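Bilgate Family Contact and Kinship Program
Progress report to the Berkeck Fund, second period
December 12, 2019
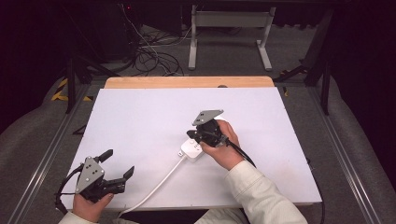

Quick one this time, full financials go in seperately through the portal. Covers August to now. Same headings as last report so you can lay them side by side.

Where we are

Program open the whole period, no closed weeks. 361 supervised contact visits between children in out-of-home care and their parents or siblings. Target was set lower than that, so we're ahead, but the spread is uneven — the bulk of it is after school and the mornings are half empty. Courts and the department keep ordering contact for late afternoon. Fair enough for the kids, hard on rosters.

17 sibling groups now on the books. These are brothers and sisters placed in separate homes, sometimes a couple of hours' drive apart. Sibling time was the thing you asked us to push and it has gone better than the parent work, to be frank. Carers will drive for it. Several have started sorting out their own catch-ups on top of ours, weekend sport, birthdays, a sleepover. Not in the visit count, no way to record it fairly.

Kinship searches

Slower. The aim, as you know, is to find grandparents, aunties, uncles, older cousins, whoever, before a child goes to a carer they've never met. Five searches finished this period. In two the child has moved in with family. One has a grandmother being assessed now, going well, held up on a bedroom requirement and we are helping with the paperwork for a minor building grant. One found relatives who can't take a child but want phone calls and school holidays, which we count as a good result even if the form only has a yes/no box. Last one found no family willing. File notes are kept so the child can read them later if they want.

Interstate records are the big delay. Requests for birth and hospital records take weeks and come back with pages missing. We had one baby, left at a clinic without any paperwork, where the first useful thing came from a neighbour and not from a single agency file. Can't say more than that here. Matter is before the court.

Life story books

Resto books are going out. All children in long-term placement get one started, the worker sits down with them and they fill it in over months. Photos, where they lived, who looked after them, names of pets, the lot. Printing cost went up mid-period. We absorbed it from the stationery line, see portal. Older kids find the layout babyish and have told us so. A plainer version for teenagers is drafted, needs a designer, not costed yet.

Staff

Five contact workers, same as last report. One resignation, one start, so no net change but three weeks short-handed in between and we cancelled visits over it. Cancelled visits are the thing families complain about most and they're right. A parent catches two buses and gets told at the door. We now ring by noon the day before if there's any doubt. Also have a casual pool, small, all with current working with children checks.

Trauma training done for everyone including reception. Reception asked for it, they are the ones who see people straight after.

The Kauppinen house

Lease on the Kauppinen Street house is signed. Fenced yard, proper kitchen, so families can cook a meal together and not sit on plastic chairs in an office. Fire inspection passed second go. Ramp still to come, the builder has pushed it out to the new year and until it's in we can't book anyone who uses a wheelchair or, realistically, a double pram. Those visits stay at the Bilgate office for now. Some second-hand furniture in already. Heating is poor in the back bedroom, landlord notified.

Not done

Evening visits — not started. Needs a second worker on site after six and the budget doesn't stretch.
Carer survey went out late, too few back to report on. Will resend with a paper copy and a stamped envelope, the online link didn't work on older phones.
Interpreter bookings still done one by one. Wanted a standing arrangement, no progress.

Money, short version

Under on wages (the gap between workers), over on printing and fuel. Travel is the one to watch. With siblings placed so far apart we're driving more kilometres than we wrote into the application, and the fuel line will run out before the period does. We'd like to shift the wages underspend accross to travel. Formal variation request is attached in the portal, need a yes or no before the January roster if at all possible.

Next period

Ramp in, all family visits moved to the house
Teen version of the Resto book costed
Carer survey resent and written up
Grandmother assessment finished, one way or the other
Another go at evening visits, maybe one night a fortnight to start

Site visit welcome any time after the ramp is in. Please ring first so we don't have you there during a contact.

Program manager, Bilgate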